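Kestby Two-Stage Knife Sharpener, three months in

I bought the Kestby in March after the old pull-through from Arnetti stopped doing much of anything. It's a hand sharpener with a coarse slot and a fine slot, a folding handle and a rubber foot. Each slot is set at 16 degrees a side, and there's no way to change that.

Setup is nothing. You put it on a flat surface, hold the handle down and draw the knife toward you from heel to tip. The leaflet says five pulls in the coarse slot and five in the fine. My chef's knife was in poor shape and needed closer to twice that the first time. After that it went through a ripe tomato without pressing. Now I use only the fine slot, every couple of weeks.

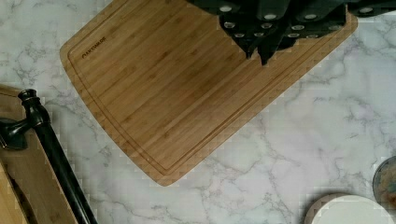
The foot is the best part. The Arnetti used to creep toward me on every stroke. This one stays where I set it, even on a smooth counter, as long as the rubber is clean. Wipe off the metal dust after each use or it starts to slip.

Two complaints. The slots stop a little short of the heel, so the last bit of the blade stays dull. On a paring knife you notice it. And the coarse stage takes off a lot of steel — I wouldn't put an expensive knife through it.

The box claims 300 sharpenings before the wheels need replacing. I can't check that yet. Spare wheels are sold as a set of 3, and the Zarei set fits too, though it feels a bit rougher on the fine side.

If you already use a whetstone, keep using it. For everyday knives I'd buy the Kestby again.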